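Shea Butter

Shea butter is the fat pressed out of the nuts of the shea tree, which grows in a long dry belt across Africa, from Senegal over to Uganda. It's ivory to pale yellow, solid in a cool room and soft the moment it touches your skin. I've kept a jar by the bed for years, so forgive me if this entry gets a bit enthusiastic!

How it's made

The fruit is gathered once it has dropped to the ground. The pulp comes off (people eat it, and it's sweet), and the nuts are boiled, dried in the sun and cracked. Then the kernels are roasted, ground to a brown paste and kneaded with water until the fat floats up. It gets skimmed, melted and strained, and you're left with raw shea – nutty, a little smoky, sometimes grainy.

Raw or refined

Raw butter keeps its smell and color. Refined butter is filtered and deodorized, so it comes out white and nearly scentless. My friend Amrit Turcotte in Durnville swears by raw and buys it in 500 gram tubs from Hisia, but I go back and forth. For lip balm I want refined, for my heels in November I want the smelly stuff.

What's in it

Mostly stearic and oleic acid. Stearic makes it firm and oleic makes it spread. There's also a fairly large share that doesn't turn to soap when it meets lye, and soap makers like Onni Riihimäki at Nudis love it for that. Shea soaps feel creamy, though too much of it will flatten the lather.

Using it

Rub a pea-sized bit between your palms first and put it on right after a shower. It's heavy, so go easy on your face if you tend to break out. Anyone with a nut allergy should ask a doctor before trying it.
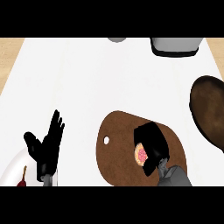

Storage

Keep the lid on and the jar out of the sun. If yours has gone gritty, melt it gently, then chill it fast in the fridge – slow cooling is what makes those little grains. I did a whole batch of 8 jars on a Saturday and they all set smooth. Toss it if it smells like old crayons.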